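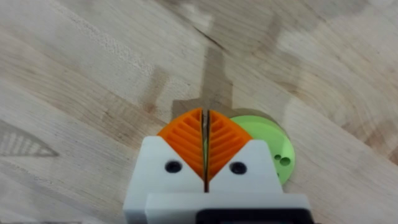
Jul 19, 2018
Posted by kiltia_fan37

Is the Kiltia night parade worth staying for with a 7 year old? We have one-day tickets to Clavton and she's usually done by 8. I'm a total sucker for parades -- but I don't want a meltdown on the way to the parking lot!

Go! We went in February and my son loved it. Get a spot by the Firnent gate before 7, the crowd there is way smaller and you're close to the exit. It's over by 10.

its loud. bring headphones

We skipped it and rode the coaster twice with no line -- no regrets, but my kids are teenagers.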